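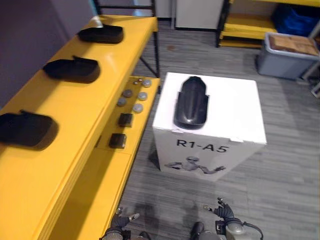
Shoe sizing is a measurement problem, and retailers keep treating it as a customer service problem. A size 11 is supposed to describe a length. In practice it describes whatever the maker had in mind when the last was cut, and the number on the box carries no stated tolerance.

I measured the inside length of the same nominal size from three labels, Varum, Silleo and Tóth, with a steel rule and a foam insert. The spread was wide enough to put a thumb in. Width was worse, as only Silleo publishes a figure for it, and that figure is for the outsole. 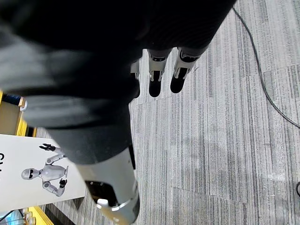

Dark sleeve, silver housing, jointed fingers.

The usual defence is that feet vary. They do, and so do pipes, bolts and window openings, all of which are sold by dimension. My colleague Magnus Buchanan argues that leather stretches and a printed millimetre value would mislead people. I don't find this convincing. A value taken new, at a stated temperature, would still be more use than a bare numeral.

The fix is cheap. Print internal length and ball width in millimetres on the box label, with a tolerance for each. Online sellers such as Initz already have a field for product dimensions and fill it with the size of the carton. I have returned three pairs since October, and the carton dimensions were correct every time – the shoes went back because they were too short.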